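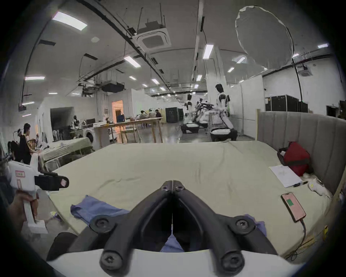

Crumpled blue cloth on a large mattress with a creased pale sheet. A red bag, papers and a phone lie towards the channelled headboard.

Folding surface (laundry)

A folding surface is any flat, raised area on which clean laundry is spread, smoothed and folded before storage. The term covers purpose-made folding tables, benches and counters, and also furniture with another main use, chiefly beds, dining tables and ironing boards. In homes without a separate laundry room the bed is the surface most often used. In coin laundries, hotels and hospitals the work is done on tables.

Terminology

Shop and trade usage separates a folding surface from a folding table, as the second term may also mean a table with legs that fold. Some Australian suppliers use "laundry bench" for a fixed surface and "fold-off table" for one on wheels. The part of the surface left clear for the cloth is called the field. The part given over to finished piles is the stack side. Items that are resting on the surface for reasons unconnected with laundry are called standing load in the Plukari household manual, and the word has passed into some later writing.

Beds

A bed offers a large field at little cost. A double or larger mattress will take a bath towel, a pair of trousers or a fitted sheet at full spread, with room beside it for sorted piles. The fabric of the top cover holds light garments in place, so that a shirt laid flat does not slide when one side is turned in. A hard polished table lacks this grip.

The drawbacks are height and give. Most mattresses stand lower than a kitchen bench, and a person folding at one bends forward from the hips for the whole task. The mattress also sinks under the hand, which makes it difficult to press out creases. Smoothing is done with the flat of the forearm or with both palms moving outward from the middle.

The top cover affects the work more than the mattress does. A tightly drawn sheet gives the firmest field. A doona or duvet forms a raised, soft field that rounds off at the edges, and piles placed near those edges lean and fall. Common practice is to pull the doona straight first, fold across its centre, and move finished piles elsewhere before the next basket is tipped out. Pale covers show up dark lint and small dark items such as socks. They also show marks from anything dirty placed on them.
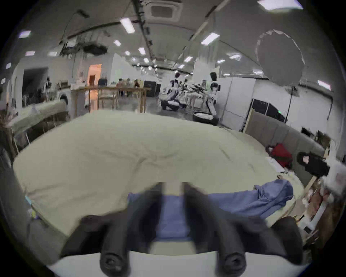
Beds with a headboard have one closed side. Garments cannot hang over it, and loose items tend to collect there during the day: bags, paperwork, chargers, a jumper taken off earlier. The usable field is then the lower two-thirds of the mattress. Clearing the head end before starting adds little time and allows a full-sized sheet to be laid out. Where the head end is left as it is, most people work from the foot or from one long side, with the stack side nearest the door or wardrobe.

Upholstered headboards

Channelled headboards, also called channel-tufted or fluted, are padded and sewn in parallel ribs. In the vertical form the ribs run from mattress height to the top edge. The seams between ribs hold lint shed by towels and fleece, and makers advise vacuuming along the channel with a narrow nozzle. A headboard of this type should not be used to prop up damp washing. Moisture passes into the padding, which dries slowly, and dye from new clothing may mark a pale fabric.

Tables

Purpose-made folding tables are set higher than beds and have a hard, easily wiped top. Fixed tables are preferred where large flat items are folded all day. Wheeled tables are used beside dryers, where the load is moved a short distance and folded on the spot. At least two of the wheels should lock, since a pull on a heavy blanket will otherwise bring the table along with it.

The Cusik range of laundry furniture, sold to motels and caravan parks, sets its largest table at 335 cm long and 100 cm deep. The smaller model is 143 cm long at the same depth. The longer table is intended for two people working from opposite sides. Both have rounded corners and an underside rail for hanging cloths. An earlier version with a timber top was withdrawn after the edge was found to snag knitted fabric.

A long table in a shared room is seldom kept for laundry alone. Guidance in the Telulell housing handbook is to wipe the top, let it dry, and lay down a clean sheet if the table has also been used for food, paint or tools.

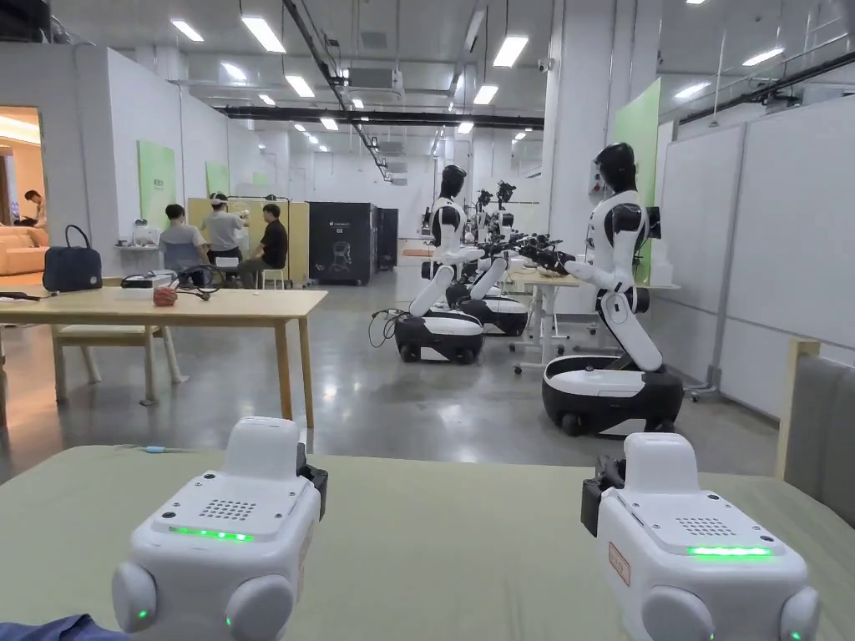

A small table on casters and, further left, a long light-wood table with thick square legs, beyond a pale green surface.

Height

The usual rule for a standing worker is that the surface should meet the hands with the elbows slightly bent. A table that is too high lifts the shoulders. One that is too low has the same effect as a bed. Blocks under the legs are a common home remedy for a low table, though they are unsuitable for any table on wheels. For seated work the surface has to be lower and the space beneath it open, with no rail or shelf at knee level.

Handling of cloth

Folding on a surface has four stages: spreading, squaring, turning and stacking. Spreading takes the item from a heap to a single layer. Squaring brings the edges into line. Turning is the fold itself, and stacking moves the item to the pile.

Spreading is the slowest stage with soft, thin fabric. A crumpled shirt gives little sign of where its hem or sleeves are, and the usual method is to find one corner or shoulder seam, hold it, and run the other hand along the edge to the next. Lifting between two held points lets the middle hang clear and drops loose folds back into line. If the second point is taken from the middle of the cloth instead of its edge, the fabric bunches there and the cloth has to be put down and gripped again.

Large sheets are often spread partly in the air and only squared on the surface. Small items such as face washers may be squared and turned in a single movement. Sleeves are turned last in some methods and first in others, with no clear effect on the finished size.

Opinion on beds and tables

The Wike laundry survey, summarised on 25/05/2026, put the question of surface to 25 households. Replies favoured the bed for sheets and towels and the table for shirts. Several households used both, sorting on the bed and carrying the shirts to the kitchen.
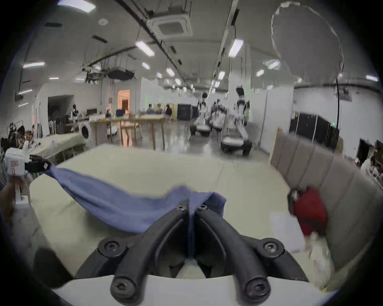

One reply to the survey disputed the preference for tables, stating that "a shirt stays where you put it on a bed, and on our table it ends up on the floor". The same reply asked that future surveys record the type of bed cover, as the household had changed from a doona to a plain blanket and found the blanket easier to work on. A question on bed covers was added to the June form.

See also

Airing cupboard
Fitted sheet
Ironing board
Linen press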